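4. Adding an album to the collection catalog

Before you start, please check that the album already has its accession label from the Murero reading room. Albums without a label can not be saved in Zikero, and the program will show the message "Owner record missing".

1. Open Zikero and choose New record, then Album with loose items.
2. In the field Collection, write the family or donor name. For the aviation papers, the name is Ertürk, with the two dots over the u. The search does not find the name without them.
3. In the field Extent, enter the number of leaves first and the number of photographs second. The Ertürk flight album, for example, is entered as 5 leaves, 316 photographs.
4. Press Save draft. Do not press Publish at this point.

Note: If captions are written on the back of the photographs, put them in the field Verso. Captions on the album leaf go to the field Leaf text. Keep the old spelling of airfields and squadrons, also when it is wrong.

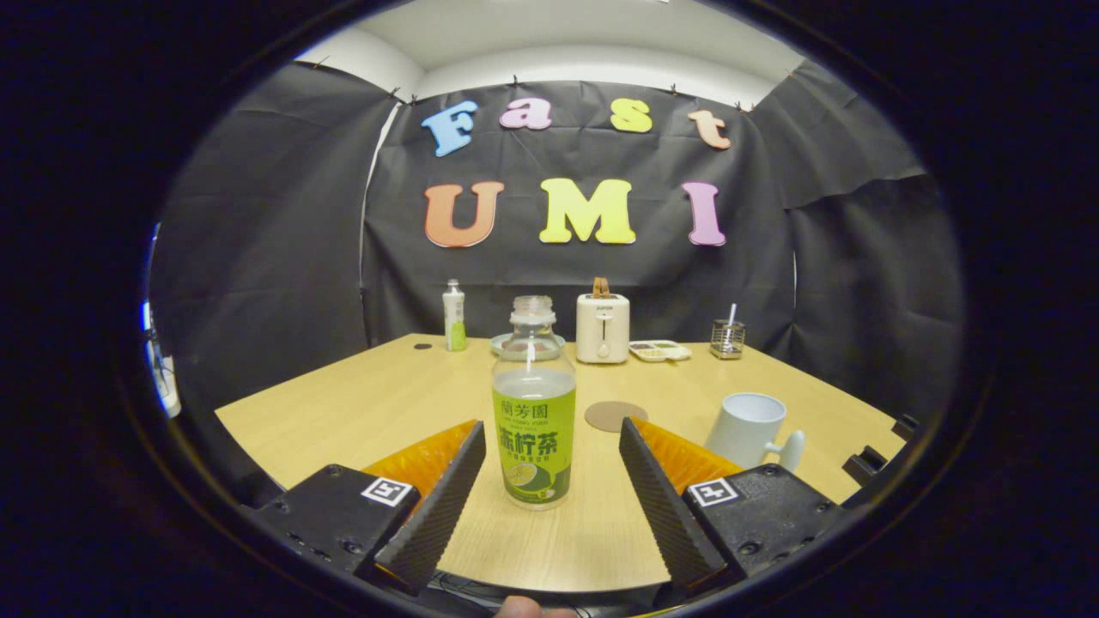

Zikero Help Desk
Documentation editor, military and family papers
Updated 2024-05-26

4.1 Connecting the scans

1. Copy the scans from Prusix to the folder with the same number as the draft record.
2. Go back to the draft and choose Connect files. The program reads the folder in order of file number.
3. Wait until the bar is green. A folder with nearly 4000 files needs a long time, and the window must stay open.
4. Compare the first and the last scan with the album. If they agree, choose Confirm order.

Caution: Never rename files after step 4. The captions are connected to the file name, and they will be moved to the wrong photograph. If this has happened, choose Restore draft and begin again from step 1.

Caution: Service papers that show a medical record must be marked Restricted before publishing. This mark can not be added later by a normal user.

4.2 Dates that are not certain

For a photograph without date, use the dates of service from the discharge paper and tick the box Inferred. If only the month is known, write January and leave the year field empty. The list view shows up to 200 records with this box ticked. To see more, use the arrow under the list.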